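发件人：谢子瑄（Tzu-hsuan Tse）
收件人：家用机械臂自制小组邮件列表
日期：2023-04-21
主题：Re: 玩具厨房那套，末端下垂和夹爪偏移怎么处理的？

各位好，

Beatriz 上次问的几个问题我拖了一阵子，今天一起回。先引原文，方便后来加入列表的人看。

> Beatriz Calado 写道：
>
> 子瑄，你在共享工坊搭的那套机械臂我很感兴趣，我在家里也想弄一套差不多的。有几件事想请教：
>
> 一，臂伸到远端的时候末端会不会往下掉？我这边用的是同一档的舵机，伸直以后肉眼就能看出下垂，放东西的时候老是先碰到容器边。
>
> 二，线怎么走？我的线从腕部出来以后总是跟夹爪打架，转几次就被扯松。
>
> 三，底座你是固定在桌子上还是固定在玩具厨房上？我的厨房太轻，臂一动它就跟着晃。
>
> 四，示教你是手拖还是用主从臂？Abílio 说手拖就够了，我试了觉得动作很抖。
>
> 另外，上次你提到换过夹爪的指头，能不能说一下尺寸和材料？
>
> Beatriz

按顺序答。

下垂的问题我也有，而且一开始比你说的还厉害。原因有两个，一个是肩部那颗舵机本身的回差，另一个是我当时的供电线太细，几颗舵机同时出力的时候电压往下掉，肩部就软了。先查供电，这一步最便宜。我把电源到第一颗舵机的那段线换粗，又在中间关节补了一路供电，下垂就小了一大半。剩下的那部分，我在软件里按伸出的距离做了一个很简单的补偿，伸得越远，目标高度加得越多，中间线性插值，没有做什么动力学模型。Hằng Bùi 建议过加弹簧，我买了但没有装，因为装上以后收回来的姿态又要重新调，目前的精度够用，就先放着。

补偿表要在带负载的情况下量。我第一次是空爪量的，结果夹着东西还是低。后来改成夹一个小方块量，数就对得上了。

走线方面，我现在的做法是腕部留一个松弛的弯，弯要留在关节外侧，不要留在夹爪那一侧。扎带不要在腕关节两边都扎死，只扎上臂一侧，另一侧让它自己活动。你说的被扯松，我猜是接头直接受力了。可以在接头后面一小段用热熔胶点一下，或者打印一个卡扣。我用的卡扣是 Leonilde Antunes 画的，文件她发过列表，标题里有“线夹”两个字，往前翻应该能找到，找不到再问她要。

舵机的线序也提醒一句。我们工坊有两批转接板，一批是 Bravow 的，一批是 Mitden 的，外形几乎一样，中间两根线的定义是反的。我烧过一块，你要是从别人手里接过来的板子，先拿万用表量。

底座我没有固定在厨房上。臂和厨房都固定在同一块底板上，底板厚一点，厨房用角码从背后锁住，臂的底座用螺栓穿过底板，下面垫大垫片。这样两者的相对位置不变，整块搬走也不用重新标定。我们工坊晚上要把桌面腾出来给别人用，所以这一点对我很重要。你在家里如果桌子是固定的，直接锁桌子也行，但是厨房一定要跟桌子锁在一起，双面胶不行，我试过，天一热就滑。

底板我用的是工坊里剩下的料，宽 800 毫米，再窄的话臂的底座会悬出去一截。

示教我用主从臂。手拖我也试过，问题跟你一样，动作抖，而且手会挡住镜头，录下来的数据不好用。主臂是用旧舵机拼的，关节长度跟从臂一样，握把是打印的。控制频率不用追求太高，先保证稳定。我这边之前丢包，查了很久，最后发现是 USB 集线器的问题，换成 Bikent 的带供电的那种就没有再丢。这不是说别的牌子不行，我只试过手头这两种。

Abílio Simões 说手拖够用，他做的是开关抽屉，动作少，接触面又大，情况不一样。抓放小东西我还是建议主从。

夹爪的指头我换过两次。原装的指头尖端太圆，夹小块的时候会转。第一次换成平的，加了一层硅胶片，夹得住，但是指头太宽，放进容器的时候容易蹭边。第二次改窄，带一点角度，就是现在这一版。打印材料用 PETG，PLA 在夹紧保持的时候会慢慢变形，放一个晚上就能看出来。填充我设得比较高，层的方向要横着放，不然受力会从层间裂开。每个指头大约打印 2 小时，建议一次多打几个备用。安装孔的间距各家夹爪不一样，你先量自己的，不要直接用我的文件。

现在练的任务是抓放小玩具块，场地就是工坊那套玩具厨房。顺序没有固定，块的初始位置每次随手摆，大致在灶台和水槽之间那一片。不锈钢锅反光比较麻烦，灯的角度一变，画面里锅边的亮斑就跟着变。我试过在锅里垫一张纸，效果一般，后来干脆不处理，多录几种光线下的数据。

工坊那边的两张照片： 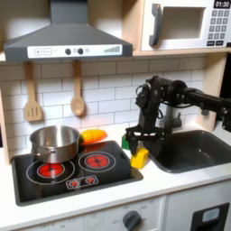
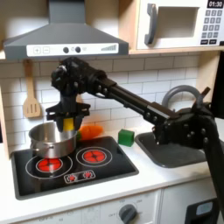 再补充几点，都是 Beatriz 没有问但是迟早会碰到的。

上电顺序。先给控制板上电，再给舵机上电，关的时候反过来。我有一次反了，臂从抬起的位置直接砸下来，好在下面垫了东西，只裂了一个指头。后来我在启动脚本里加了一段，先读当前角度，把当前角度写成目标角度，再使能力矩，这样就不会跳。代码很短，需要的话我贴出来。

关节限位一定要在软件里再设一道。舵机自己的限位范围太宽，遥操作的时候手一快就会把肘部撞到厨房的顶上。我把肘部的上限往里收了一截，代价是最里面的角落够不到，我可以接受。

腕部的舵机会发热。连续录半个小时以后明显烫手，烫了以后回差会变大，前后的数据就对不上。我现在录一段歇一段，歇的时候让夹爪松开，不要一直夹着保持力矩。加风扇也可以，但是风扇的振动会传到臂上，我不太喜欢。

标定的频率，搬动过就重新标，没搬动的话隔几天抽查一下。抽查的方法很土，让夹爪尖去点底板上画好的四个十字，偏得多了再重新标。

还没解决的问题有一个，想问问大家。夹爪快闭合的那一段，电流读数跳得很厉害，我想用电流判断有没有夹到东西，但是阈值不好定，夹软的和夹硬的差很多。Ní Chonaill 工坊那边的人说他们在指头里贴了薄膜压力片，我不知道耐用不耐用，有用过的请说一下型号和大概能撑多久。

我的计划是七月之前把抓放这部分做稳定，然后再试开柜门。柜门的把手对现在的指头来说偏厚，可能还要再改一版。改好了我把文件发上来。

底板的图纸我还没整理，尺寸都记在纸上，Beatriz 你要是急用，单独写信给我，我先拍给你。

谢子瑄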